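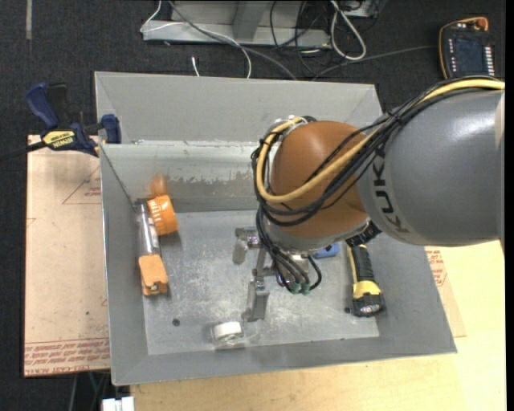
How a robot arm picks things from a bin

In our shared workshop, Baralura, we are building a picking robot. To pick means to take one thing out of a box and put it in another place. For you this is easy. For a robot it is a hard job, and we are learning it step by step.

The arm

A robot arm has joints, like your shoulder, your elbow and your wrist. On our arm the part near the hand is orange, and the big grey part behind it carries the letters KUKA. The thick yellow cable makes a wide loop around the wrist. When the wrist turns, a cable must have some spare length, or it will be pulled too hard.

The gripper

The hand of a robot is called a gripper. Ours has metal fingers. They have no skin, so they cannot feel like your fingers do. A soft thing and a hard thing are the same to them, if we do not add a sensor.

The bin

The metal bin has sloping sides. We put different things in it, for example a torch and a small clear package with a white roll inside. A clear thing is difficult for a robot that looks with a camera, because the camera sees the floor of the bin through it. A long thing is difficult in another way: the fingers must come from the correct side.

We also use a clamp with a blue handle at the edge of the bin. If a bin moves even a little, the robot reaches for the wrong place.

Try it at home

1. Put five small things in a baking tin.
2. Take two wooden spoons, one in each hand. These are your metal fingers.
3. Close one eye and lift the things out, one after the other.
4. Write down which thing was the hardest, and try it again from the other side.

In January we made 51 tries in one afternoon. Next we want to do 200.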